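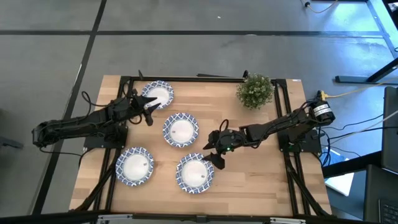

# Use the good plates on a plain old night

My grandmother's blue and white plates spent most of my childhood behind glass. They came out for holidays, got washed by hand, and went right back in. I inherited them in October and decided the glass cabinet was done with them — we eat off them every night now, and I love it!

Grilled cheese looks wonderful on a patterned rim. So does cold pizza. Dinner feels a little more like dinner, and I sit down for it instead of hovering by the sink.

People worry about breakage, and sure, I've lost 2 already. One had been in the family for 56 years. I was sad for an evening, then I drove over to the Doolan thrift store in Stodport, where there must be more than 200 odd plates stacked along the back wall (go early, the good shelf empties fast). I came home with a green one that matches nothing and has become the one everybody grabs for.

That wall of plates got to me a bit, too. So many of them had hardly a scratch. Somebody picked each one out, wrapped it in paper, moved it from house to house, and saved it for company.

So get yours down this week. Put toast on them. Let the kids carry them to the table — mine are careful about it, and very proud.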